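Rostville, July

Udar Shares New Results on Teaching Robots to Handle Soft Packets

We've been sitting on this one for a while, and I'm really happy we finally get to talk about it! I run the small manipulation group here at Udar, and this month we're putting out the results of our Drultix study, a piece of research on how robot hands learn to pick up things that squish, crinkle and slide.

Everybody in this field has a favorite easy object. Blocks are easy. Mugs are pretty friendly once you've seen enough of them. A soft plastic packet is another story (ask anyone on my team how they feel about snack bags). It bends when you touch it, and the place you planned to grab may have moved by the time you get there. Most of the demonstrations we had been training on were full of hard, well-behaved objects, and our policies were good with those and pretty poor with everything else.

So for Drultix we changed the way we pick our training data. We gathered 3941 demonstrations with hand-held grippers, with people doing ordinary pick-and-place work in ordinary rooms, on tables that already had things on them. Then we scored every demonstration by how much the fingers had to correct themselves in the last moments before closing. The ones with lots of little corrections used to get thrown out as sloppy. We kept them, and we showed them to the model more often than the clean ones.
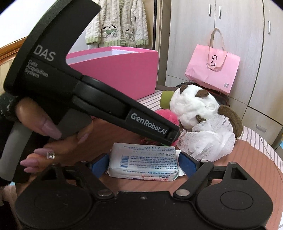

Blue finger pads at either end of a packet of wipes, with a second hand-held gripper above it.

I'll admit I was the skeptic in the group! I figured we'd be teaching the robot to fumble. What we saw in testing was a policy that slows down near the packet, shifts its fingers a little and then commits. We ran 220 trials on objects that were never in the training set, all of them soft or wrapped in something soft, and the Drultix policy made a good grasp on 70 percent of them. Our older policy, trained on the same amount of data with the messy parts taken out, didn't come close. The full comparison is in the paper, along with the failures, and there are plenty of those. Very thin, flat packets still beat us, and so does anything that hangs over the edge of a table.

One thing I want to be clear about is the setting. We asked people to leave their rooms as they were, with clothes on the wall and shopping bags on the floor if that's how they live. Cluttered backgrounds made the labeling slower (sorry again to everyone who did the labeling), but the policy trained on them held up much better when we moved the arm to a new room.

The scoring method is simple to add to a training setup you already have, and it took us 2 weeks to work it into ours. Our partners at Ongart have started trying it on packing tasks with pouches and refill bags, and we'll report on that work separately once there's enough of it to be worth reading.

The paper, the scoring code and a portion of the demonstrations will be available through the Udar research page later this summer. If you'd like early access for a lab or a class, write to us through the contact form and put Drultix in the subject line.

About Udar
Udar is a robotics research company based in Rostville. We study how machines learn everyday handling tasks from people.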